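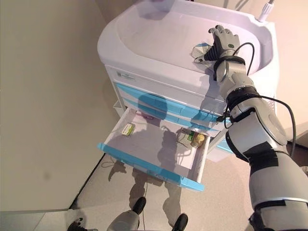

Lullgate - Frequently Asked Questions
Last updated: September 2026

Lullgate is the planning and control software from Zarkedar for humanoid robots that work with drawers, carts, bedside cabinets and similar furniture. These are the questions we receive most often at the support desk. If yours is missing, please write to us through the contact form.

Which parts of the robot does Lullgate control?
It plans for both arms, the hands, the torso and the head. Walking stays with the controller of the robot manufacturer, and Lullgate only sends it a target position and a heading. If the walking controller refuses the target, the planner tries the next best standing place from its list.

Do I need a 3D model of each piece of furniture?
No. The perception module, which we call Clulside, looks for flat fronts, edges and handle grips in the head camera stream. From these it builds a simple model with boxes and sliding joints. A model file helps when you have one, and you can load it in the Models tab. Please check the units before loading. Most of the strange results sent to us in January came from files in millimeters.

Can one hand rest on the furniture while the robot works?
Yes, set support_contact to "allow" for that arm. The planner then treats the resting hand as a contact and keeps the pressing force under the limit you gave. The default limit is 20 N. For light furniture on wheels we advise a lower value, and the brakes should be on.

Why does the robot lose a drawer that it has seen before?
Very often it is the shadow of the robot itself. With lamps behind and above, the head and the shoulders throw a dark shape on the drawer fronts, and older versions took the border of this shape for an edge of the furniture. Version 2 has a self-shadow filter. It computes where the shadow should fall from the joint angles and one light direction, and gives less weight to edges in that area.

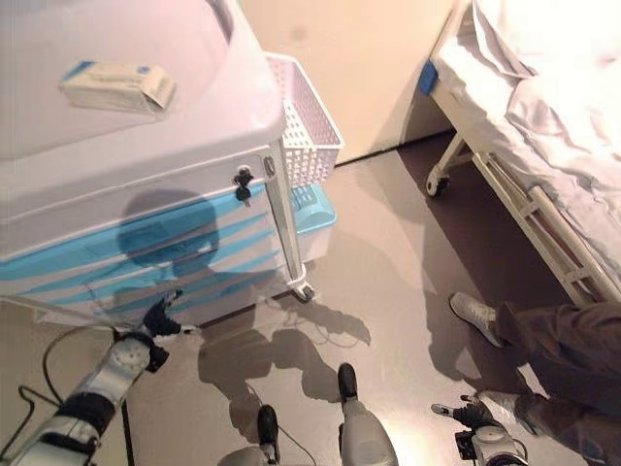 The light direction must be set once for each room, or again when somebody changes the lamps. Ankica Mladenović wrote a short calibration guide for this, and it is included in the documentation folder. With several strong lamps the filter is less exact, and we are still working on it.

What happens when a person stands close to the arms?
Lullgate marks legs and feet as a person also when the upper body is out of view. This was a request from users in care training rooms, where the head camera looks down most of the time. Inside the person zone the arm speed is reduced, and planned paths that cross the zone are thrown away. This function does not replace a certified safety system, and you need one in addition.

How fast is replanning?
The arm planner has a time budget of 200 ms. If no path is found in this time, the arm holds its position and the planner starts again with a wider search. You can change the budget, but a very short one gives more stops.

Are cables part of the collision model?
Only partly. Cables which are fixed along the arm can be added as a thicker link shape. Free cables on the floor are not modeled - please keep them away from the feet, also during tests in which the robot does not walk.

Can I replay a session without the robot?
Yes. Open the log in Sowah, our viewer, and choose "Replan from here" at any moment of the recording. The joint states and camera images come from the log, while the plan is computed new. Logs are kept for 5 days on the robot computer and are then deleted, so copy what you need.

Whom do I contact about integration with another robot?
Grethe Damgaard is responsible for new robot drivers. Please send the URDF file, the joint limits and a description of the hand interface together with your first message.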